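Workshop notebook, upstairs room
30th October

Back on the lighting and the hanging space today, which I had promised myself I would finish before December and now think I might. I walked the mezzanine twice with the tape and a cup of tea, and I'm fonder of the place than I was when we took it on. It's a big white room and it could easily have felt like a clinic, but the beams save it, and so does the bit of green you get through the window past the railing.

The pendants stay. I know Ehlers quoted us for taking all four down and running more track, and the quote was fair, but they give the eye something to rest on under that ceiling and I'd miss them. The fluorescent panels are another matter — very good for seeing what you're doing, rather hard on anything you'd like people to stop and look at.

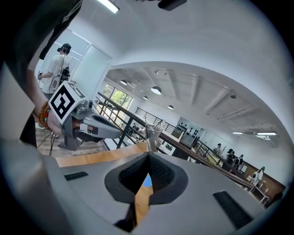 Photo: Okumero workshop, upstairs room

I'd like to try the display board a little closer to the railing, with the small picture panel kept beside it as it is now. The black pieces in their rows look well against all that white, and I wouldn't change their order. The track spotlight might reach the board if we turned it, so try that first before anyone orders another from Dillura (67 dollars each, plus freight).

The ledge under the railing wants oiling. I measured it for a strip of felt and wrote 779 mm on my hand, then washed my hands, then measured it again, and it's still 779 between the first two posts. Felt is in the Zandisby box, bottom shelf, grey or charcoal, whichever colour there's more of.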